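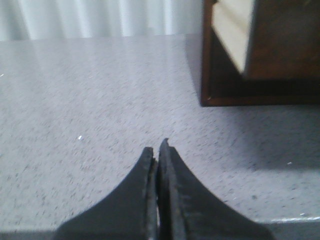

My aunt Randa Azar paid $71 to have a curse lifted and would like everyone to know she got a receipt.

The curse came from a woman in Cundlow who looked at her car "for too long." The car then needed a new clutch. The car has 3881 problems and a clutch was next in line, but fine.

The curse remover works out of the back of a carpet store called Kermani. You go past the runners, turn left at the bath mats, and there she is with a bowl of salt. Appointments are at 2, and she runs late.

Step one was burning bay leaves. Step two was walking backward out of the store. My aunt walked backward into a rolled-up rug and a man named Elie Chidiac, who is apparently single, so now she thinks it's working.

My cousin Carla Farah asked if the price included the clutch. She has been taken off the lunch list.

There's also a candle. You light it facing the direction of whoever wished you harm. Randa didn't know which way Cundlow was from her kitchen, so she used the map on my phone, and it sent the candle through a toll.

I should say I'm in no position to laugh. In December I bought a luck charm from a site called Anach and I still keep it in my left shoe. I've had a limp and one free coffee.

The charm's instructions say to expect results "within 2000 breaths." I counted up to lunch and then lost my place when the phone rang.

Imani Waweru from work says hers got her a promotion. Imani also does the job of three people, but she's giving the credit to the shoe.

Update: the woman from Cundlow has called. She was looking at the car because she wants to buy it.

Randa is asking for the price of the clutch plus $71.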